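Last updated: February 12, 2018
60 shares | 2 comments

4.2 What a "piece of fruit" is taken to mean

Most household diet surveys ask people to write down how many pieces of fruit they ate the day before. The answers are then turned into grams with a fixed table, and the grams are turned into claims about health. The middle step gets very little attention. In the papers we read for section 2, the table was usually cited once and never tested. A piece is a poor unit when it has to cover the kinds of fruit in Figure 3.
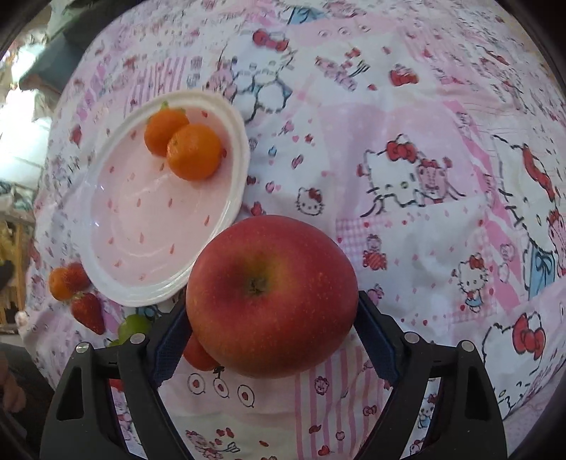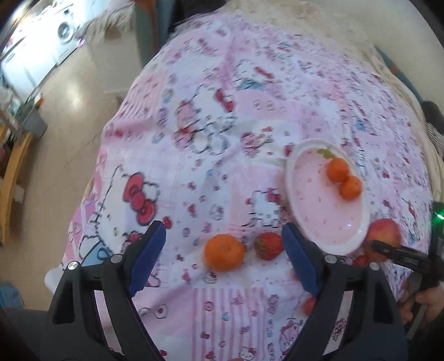

Figure 3. Whole fruit: a large red apple (first panel); a mandarin orange and a strawberry on a printed tablecloth (second panel).

The Grirnent form, which the Vokgate survey took over with small changes, tells people to count an apple as one piece and to count small fruit "by the handful". It does not say whose handful. Parents filling in the form for a child of four may well use their own hand, or the child's, or may simply guess. The form gives no way of telling these cases apart, and the Vokgate team did not ask. Their report says that such errors "will tend to cancel". We could find no test of that in the report or its appendix, and we see no strong reason to expect it. If adults mostly use adult hands, the error for children runs one way.

The same trouble turns up with shared fruit. A bowl of cut apple put out for a family may be written down by two people, by one, or by none. Bermúdez raised this point in his comments on the first round, and the published reply was that shared dishes are "rare in the home setting". The Cárdenas panel, which used a week-long diary, suggests otherwise — in that panel shared plates were mentioned on the open comment line by 200 of the 1,000 homes, and the line was optional. A low figure would have told us little, but this one is hard to wave away.

Ulises Bermúdez and others have proposed weighing as a cure. Each home is lent a kitchen scale and asked to weigh fruit before and after eating, cores and peel included. We have some doubts here too. In the Stoltia trial nearly 3,000 diary days were collected in this way, and the drop in recorded fruit between the first day and the last was steep. The authors read the drop as a fall in eating. It could just as well be a fall in weighing. People get tired of scales, and an apple eaten at a bus stop is unlikely to be weighed at all. With no second source to check against, the two readings cannot be told apart, and the summary should have said so.

There is also the matter of season. The Vokgate forms went out in September, when apples are cheap and strawberries are mostly over. A yearly figure was then worked out from that single month using shop sales from a different region. The report calls this an adjustment. It leans heavily on the idea that what is sold is eaten, and by the same people — an idea the authors themselves reject in their section on vegetables.

None of this shows that the published totals are wrong. They may be close. Our complaint is that the margins printed beside them cover only the error from sampling homes, and leave out the handful, the shared bowl and the month. In section 4.3 we rework the Cárdenas totals under three sets of piece weights and report how far the ranking of age groups moves.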